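Trumasden is looking for a part-time table assistant for the workroom at Clivgate. The person will prepare the long tables, lay out the objects, put them back and keep the room tidy. The post is for 18 hours a week and starts as soon as we find the right person.

## What the work is

Most of the day you handle ordinary things: a cloth, a pad, a wallet, cables. You set them on the table following a written list, and afterwards you return them to their boxes. Between two rounds the surfaces must be wiped. Small dirt is easy to miss on a pale surface, so we ask for good eyes and some patience.
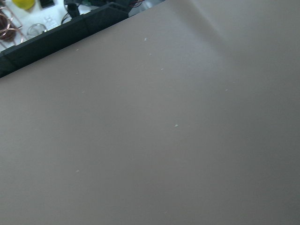

*White specks on a beige-grey surface.*

You will also change the paper on the long table when it becomes worn. The paper comes in heavy rolls, and two people always lift them together – please tell us if lifting is difficult for you, and we will arrange the work differently.

## Hours and place

Our building at Clivgate is from 1993 and has a lift. The stop Alvarado is 80 metres from the door. You may choose mornings or afternoons, but we would like you to keep the same choice for the whole month. 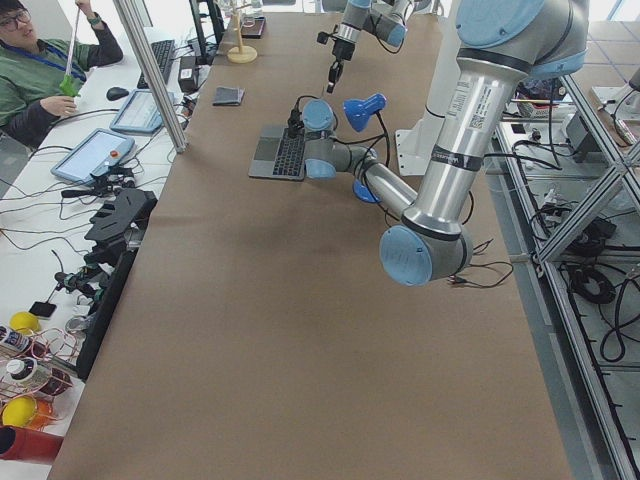 **Do I need experience with this kind of work?**

Experience is welcome but not necessary, and a colleague will work beside you for the first 2 weeks.

## Whom we would like to meet

We want a person who likes order and does not become bored with repeated tasks. You should read English well enough to follow a list and write a short note when an object is missing or broken. Our stock is kept in a simple program called Gudisik, which we will teach you.
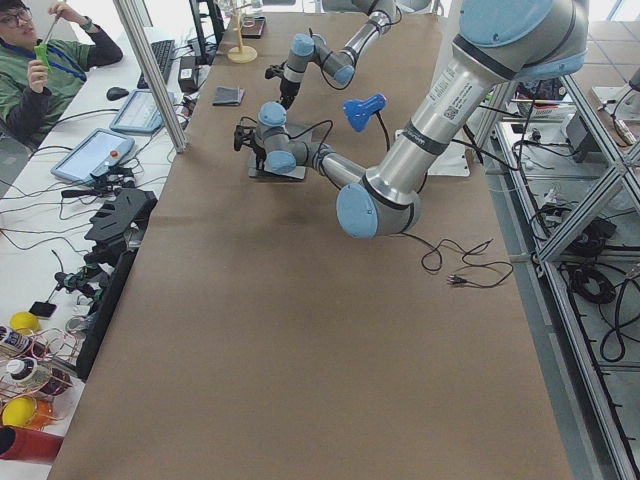 Cables are the part of the job which new colleagues find most tiring. They must be coiled, tied and put in the right drawer, and a missing one can hold up the next round. On the brown paper there may be a loose black cable with a small plug, and farther back a folded grey cloth and a small wooden stand with a round base – each of these has its own line on the list. We do not expect speed in the beginning.

## How to apply

Please send a short letter and your CV to the Trumasden office before 20th November. Write in the letter which half of the day suits you.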